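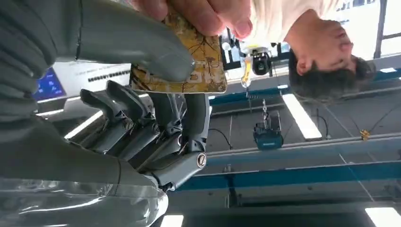 *Gold-coloured card with brown branching pattern*

## Gravby Story Deck

The Gravby Story Deck is a writing aid for anyone who plots games, comics or short films and now and then gets stuck in the middle of act two. Dayana Escobedo wrote all 141 prompts herself, most of them over one long January when she was untangling the side quests for Hillon, and we're so pleased she let us print them!

Draw a card, read the prompt aloud if you have company, and see where your character goes next - some prompts are a single line of dialogue, others a whole predicament with a door left open at the end.

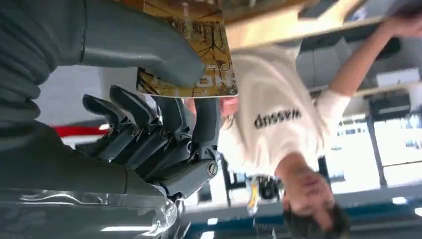
The 41-page booklet has Dayana's notes on branching scenes, with worked pages from Baptiste (the comic, for those of you who have been asking), and there's plenty of room in the margins for your own scribbles.

- Prompts: 141
- Boxed weight: 695 g
- Publisher: Pidmont

Orders placed from November 7, 2022 come with the revised booklet.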